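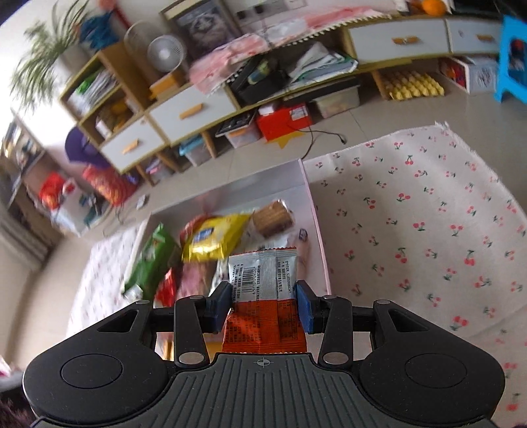
Ekania Magazine — Home and Table Department

The snack box, and how to fill it well
By Kadri Rebane

In our apartment the snack box is older than most of the chairs. It was first a shoe box, later a cookie tin without its lid, and for the last few years it is a pink cardboard box that once held a set of towels from Dindow. Every December I think I will buy something better, and then I fill the pink one again.

When I moved to Clokodcombe I did not know that other families also have such a box. I believed it was a habit of my mother, who kept everything small and wrapped in one place, so that a guest could choose without asking. Then I wrote a few lines about it in this magazine, and 472 readers answered. Some sent whole pages. One woman keeps her box under the bed, where her sons have not looked yet.

From these letters, and from my own mistakes, I have learned a few things about filling.

The box should be shallow. In a deep one the small packets sink to the bottom and you find them again in spring. It is good if an adult hand can reach the floor of the box without moving everything else. Spread a cloth under it before you begin. The one with cherries is my favorite for this work, and it goes into the wash with the kitchen towels after.

Begin with the tall bags and stand them along one side. They make a kind of wall, and the smaller things can lean on it. Wafers in clear plastic go in the middle, because they break easily and the softer packets protect them. Biscuit sticks can go beside them. What you have many of, keep together in one half.
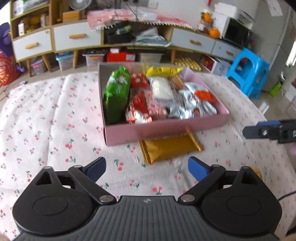 Leave the bars for the end. A bar is flat and stiff, and it will slide into a narrow gap where a round packet never fits. I put them on the bed next to the box while I work and try each one in two or three places. My husband finds this funny, but he is also the person who eats the bars.

Color helps more than I expected. If a green packet lies next to a yellow one and a red one, you see all three at once. When all the red ones are together, the hand takes always the same. I do not arrange them like a shop window, I only look once from the side and change a few.

Many snacks come from far away now, and the print on the back is often in a language I cannot read. At Toom, the small grocery near the tram stop, the owner translates for me if there is no line. I am careful with nuts because of my niece, so what we cannot read stays out of the box until somebody has checked it. I also look for the date, which likes to hide near the seam.

About money I was asked often. I give myself a limit of 100 crowns for one filling, and with us it lasts a little over two weeks. If visitors come it can be finished in an evening, and then we eat apples.

The box lives on the low cabinet in the hall. On filling day I carry it to the bedroom, where the light is better, and I close the door until I am ready.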